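Laundry by Machine: Where Unloading Stands

Notes and pictures by Roscoe Nakamura, March 2021
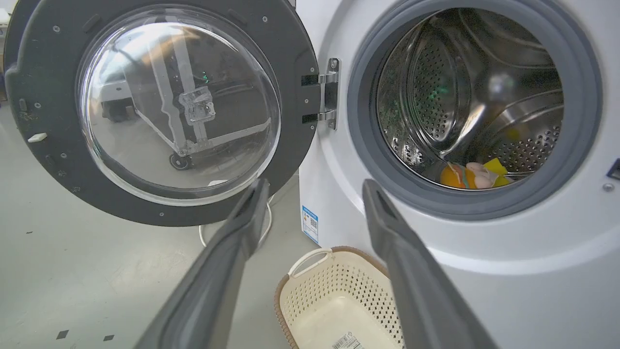 Washing has been automatic for decades. Moving clothes in and out of the washer has stayed manual, and it accounts for most of the minutes a person spends on a load. The Vomow project looks only at that part: door, drum, basket. Folding is a separate problem and gets its own page.

The short answer to the question in our mail is that a two-finger gripper can empty a drum, under conditions, slowly. The longer answer depends on what is in the drum and who put it there.

Front loader, door open, basket on the floor
Two gripper fingers, a white machine with the door swung fully back, and a small pile at the bottom of the drum: something orange, something pale pink with a thin blue strip, something bright yellow. The cream basket in front of the machine is empty. Strong color differences make the segmentation step easier than it would be with a load of dark socks.

Notes on the parts that matter

Door. The open door takes up a lot of the approach path. A domed glass also returns reflections of whatever stands in the room, and the depth estimate over the glass is unreliable. We mask the whole door before planning and treat it as solid.

Drum. Perforated steel gives bright, repeating highlights. Items resting near the front lip are the easy ones. Items at the back need the wrist inside the opening, and clearance to the gasket becomes the limit on speed.

Gasket. Rubber forgives light contact. It also holds small items in the fold, where the wrist camera has a poor view of them. A person checks the fold by feel, and our gripper has no tactile pad at present.

Basket. An open top close to the machine keeps the transfer short. Placement accuracy is not a concern for cloth dropped from a low height. Handles are – they catch sleeves.

Figures so far

Our log covers 1,511 grasp attempts on the Vutard gripper. Of these, 78 percent ended with an item in the basket. The most common failure was a double pick, two items lifted together, which we score as a failure even when both land where they should. A household would probably not mind. Next was slip on thin synthetics.

Cycle time is 16 seconds per item, including the look into the drum before each grasp. A person clears the same load in a couple of handfuls.

Open items

Bed sheets are excluded. A sheet wound around other pieces has no single good grasp point, and pulling it free takes more force than we allow.

Opening the door is handled by the Naidu routine and is tested separately. Latches differ between makes and we do not have a general method.

The Clerkus scheduler is being rewritten to skip the second look when the drum holds one item. The target is 1,000 further attempts on mixed cotton before any settings are changed.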